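Sun 30 September – bench notes, dough proofing

Repeated the low-yeast batch at 242 g water to see if the slack dough last time was the flour or me. It was the flour. Jagadeesh's new sack from Morden takes up less, so I am cutting water until we finish it.

Proof box held steady until lunch, then drifted when Emiko opened it for her starter jars. Moved the probe to the back wall. Logged 141 minutes to double, slower than I want – try a warmer mix in October.

Babita wants the fold count written on each tub lid. Agreed. Tape and marker are in the top drawer. 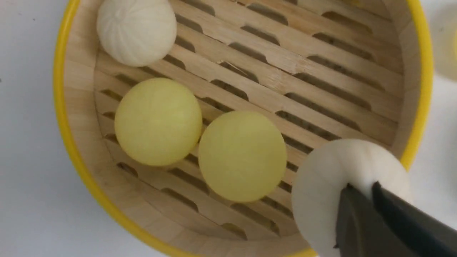
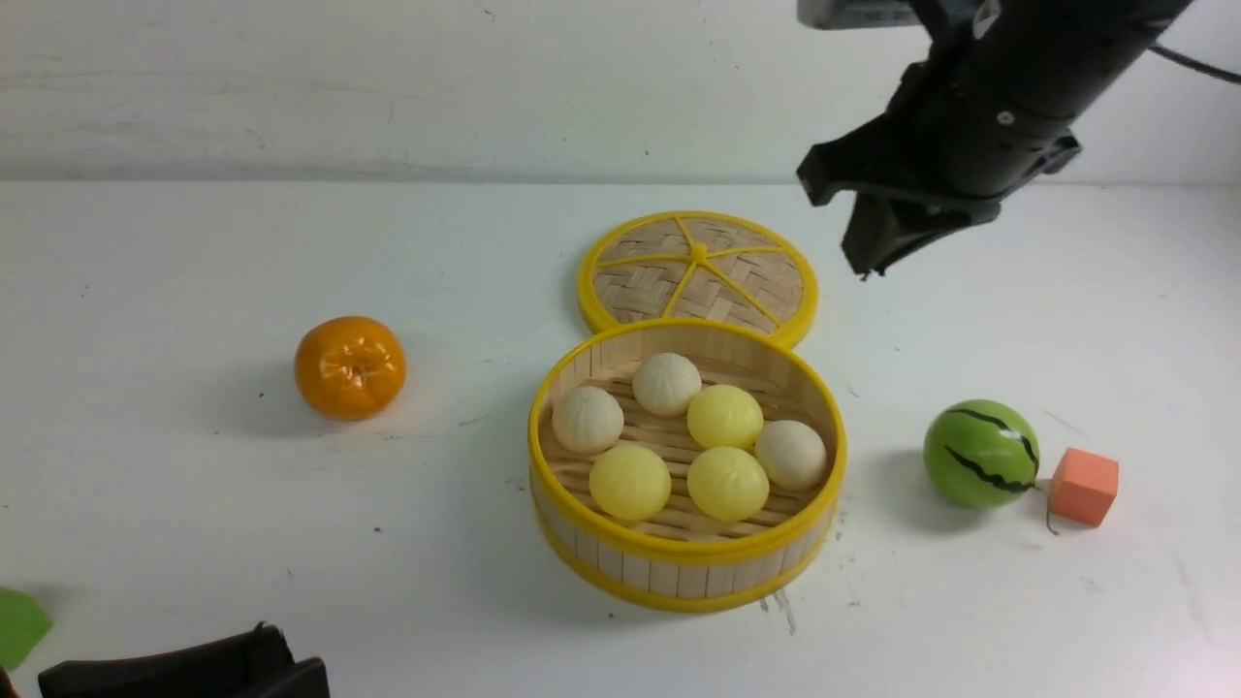
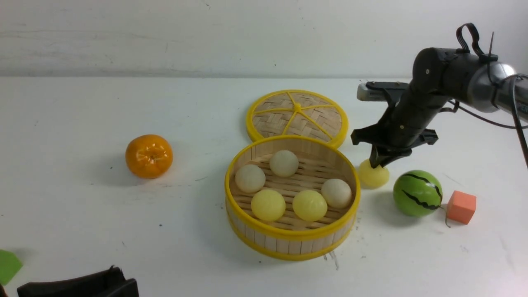 Next batch gets divided smaller and rested under a cloth before shaping. I would like to steam half and bake half from the same dough, to compare skin. A basket with a slatted floor like the yellow-rimmed one needs paper under each piece, as soft dough will sink into the gaps. Five to a basket is a fair load if they are kept small. Ask Elisa whether the Ueda scale has been recalibrated.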